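# Binder week, continued

Okay so my arms are sore, which is a silly thing to say about a job where the robot does the lifting! We're still on the binder task: doors open, one binder on the shelf, one on top of the cabinet, over and over. I drove 13 runs before lunch and Mutua did the rest (he's much smoother than me, it's a bit annoying).

The trick I finally picked up from Birgit is to slow way down before the fingers close. I used to rush the reach and then fiddle at the end, and all that fiddling goes straight into the training data. She went through 200 of my old runs and tossed a lot of them. Fair enough!

Doors are still the worst. With the headset on I can never quite judge how far away the edge is, so I've started lining up my wrist with the hinge side first and coming in from there.
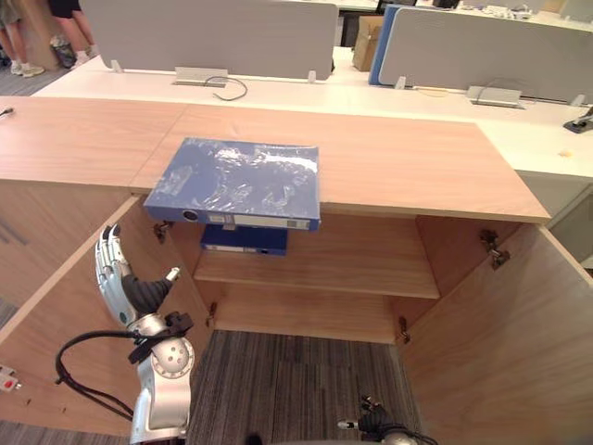 Anyway, Audrey-Anne wants us to mix up the starting positions more, a binder turned a little, or pushed back, or hanging over the edge, so the policy doesn't just memorize one spot. I'm all for it, even if it means more resets. We're at 455 good runs now and I'd love to hit the next round number before Damián gets back from vacation.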